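Muddale school to keep wood shop through next year

Muddale will keep its high school wood shop open for at least another school year after the school board voted in February to drop a plan that would have turned the room into storage and office space.

The vote followed two months of meetings and a petition that collected 967 signatures, a large number for a district with one high school. The board had said in the fall that the shop cost too much to run for the number of students enrolled in it, and that the dust collection system was near the end of its life.

Under the new plan, the shop will offer 4 class periods a day instead of six. The beginning course will stay open to all grades. The advanced course, which was cut two years ago, will come back as a single period in the spring semester if at least 10 students sign up by the end of registration.

The district will pay for repairs to the dust collection system out of its building fund. Work is expected to start once school lets out and finish before classes resume. The old table saw will be replaced at the same time with a model that stops the blade on contact with skin. The planer and the two band saws will stay. The district looked at buying a second drill press but left it out of the budget.

Part of the cost of materials will be covered by Lanham, a lumber yard on the county road, which has agreed to supply maple, poplar and pine at a reduced price through the end of the school year. Jääskeläinen, a family firm that builds kitchen cabinets and stair parts, will take students for short work placements. The firm already hires from the program and told the board in writing that it has trouble finding people who can read a drawing and set up a machine safely.

The shop opened with the present school building and at one time ran all day, with a night class for adults. Enrollment fell after the district raised the number of required academic credits, which left students with fewer open periods. The night class ended when its funding ran out.

A district report presented at the February meeting said enrollment in the beginning course has gone up in each of the last 2 years. The same report said that most students who take the course do so in their final year, when it is too late to go on to advanced work. The board asked the school to look at letting students take it earlier. One option is to count the class toward the fine arts requirement, as the neighboring Mundthorpe district does. Mundthorpe has also let Muddale students attend its advanced class when there is room, but the bus ride takes around 40 minutes each way and few have gone.

Students in the beginning course start with measuring and hand tools, then move on to gluing up flat panels before they are allowed to choose a project of their own. The panel is graded on how flat it is and how tight the joints are. Cutting boards are the usual choice, and many of them are sold at the winter craft fair, with the money going back into sandpaper, glue and blades. Other students build small shelves, step stools or boxes. The course guide will be rewritten over the summer to add a unit on finishes and another on estimating the cost of a job.

Not everyone on the board was in favor. The vote was 4 to 2, with those against saying the district should put the money toward the roof of the middle school, which has leaked for several winters. The board agreed to take up the roof at its next meeting and to get new bids for the work. 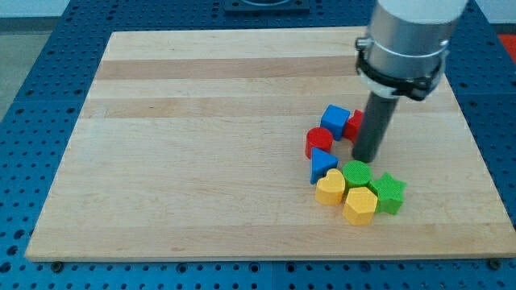

Several parents spoke during public comment, and one said her son had never cared much about fractions until he had to divide a board into equal strips and lost a quarter inch he had not planned for. She asked the board to settle the question for longer than a year, so that families could plan classes ahead of time. Another parent wanted to know whether the shop would be open after school for students who fall behind on a project. The board said that would depend on staffing.

The district will review the program again next February. It will look at enrollment, the cost of materials and the number of students who finish the course - the same three measures used in this year's report. If the advanced class fills, the board may consider bringing back a fifth period.

Registration forms for next year will be handed out in homeroom and are also available at the front office, which is open until 4 p.m. There is no lab fee for the beginning course. Students in the advanced course pay for their own project lumber and can apply to have the cost waived. Safety glasses are provided in both courses, and a signed safety form is required before a student can use any of the machines.

Residents who want to donate hand tools or clamps can leave them at the loading dock door behind the gym during school hours. The school is not able to accept power tools, treated lumber or open cans of finish.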